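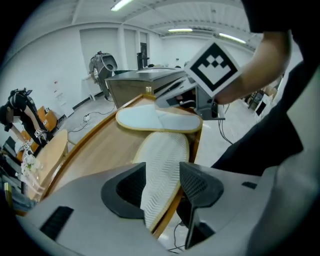 Slipper handling with two hand-held grippers at our Hatstead test room.

Call for participants: gripper comparison sessions

Posted Jan 30, 2022

We're looking for people to come and pick things up with us! The Ilo project at Trutesier is comparing two sets of finger pads for our hand-held grippers, and we need many more hands than our own team has. If you like fiddling with tools, have opinions about scissors, or are the person your family calls when something rolls behind the washing machine, we'd love to meet you.

What you'll do

You'll work at a desk or table with a gripper in each hand, moving everyday things: slippers, cups, folded cloths, pens, a few awkward items we keep changing. Half the session is with mesh-faced pads and half with smooth ones. Each gripper carries its own camera, and the recordings go into the set we use to train and test our arm controllers (3,000 recordings is the goal, and we're at 858 so far). After each block you fill out a short form on grip, weight and how your wrists feel. Be blunt on the form. The last round of complaints got us a much better trigger.

Slippers are the current favorite. They're soft at the toe, stiff in the sole, and they love to twist when you squeeze them off center. Everybody finds their own way of doing it, and those differences are exactly what we want to record.

Who can join

Adults 18 and over who can comfortably hold a tool in each hand for a few minutes at a time. No robotics background needed. Left-handed people, please do write in, we're short of you! Glasses are fine. Please wear sleeves that push up above the wrist.

Time and pay

One session lasts 2 hours with breaks whenever you want them. You receive a $60 gift card at the end, and you keep it if you decide to stop early. Sessions run weekday afternoons and some evenings, through September or until we reach 400 sessions. You're welcome to come back for a second one after four weeks.

Privacy

The cameras may catch you or others in the room. Faces are blurred before recordings are shared outside the project, and you can ask us to delete yours.

Where

Trutesier, Afolabi Building, ground floor, Hatstead. Ring the bell marked Ilo. Free parking behind the building.

To sign up, use the form on the Ilo project page and tell us which afternoons or evenings suit you, and which hand you write with. We reply within a few days.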